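Tallia ruft Steuerungsversion 2 zurück – und ich erzähle euch, warum

Tristholm, 2025-09-24

17 Kommentare | 42 Mal geteilt

Ich bin Themba Mkhize und leite bei Tallia die Robotersicherheit. Normalerweise schreibe ich hier über Fortschritte, heute über einen Fehler – und der ist ziemlich lehrreich! In unserer simulierten Wohnung Wulton räumt der Roboter Spielzeug und Tabletts auf, mit beiden Armen gleichzeitig.

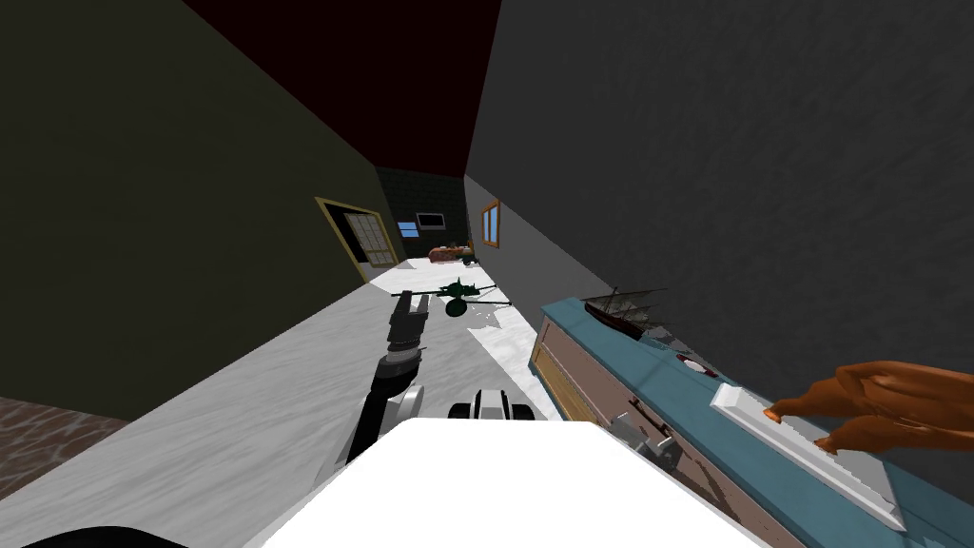
Was schiefging

Bei 8 von 15 Testläufen verlor die Steuerung die Lage des Rumpfes. Die Arme fuhren weiter, obwohl der Nothalt längst hätte greifen müssen.

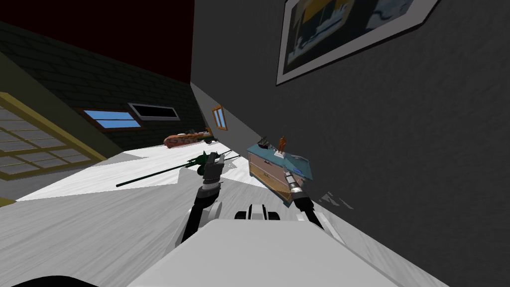 Verletzt wurde zum Glück niemand, alles lief in der Simulation. Trotzdem habe ich die Version sofort gesperrt, auch für unseren Partner Zuccaro.
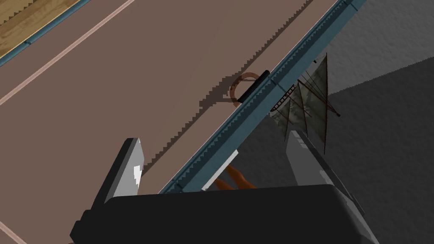
Den Übeltäter haben wir inzwischen: Der Lagesensor meldete seine Werte zu spät, und die Überwachung hielt die alten für gültig (ja, das hätten wir im Mai schon merken können). 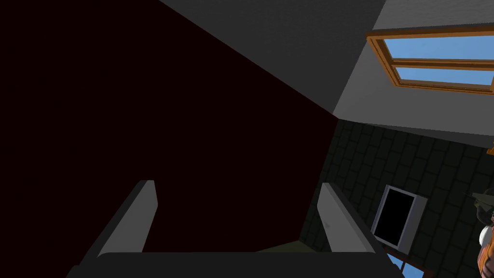 Die korrigierte Fassung stoppt beide Arme, sobald ein Messwert veraltet ist. Freigegeben wird sie erst nach einer kompletten neuen Testreihe. Fragen? Schreibt mir gern über die Pressestelle in Tristholm!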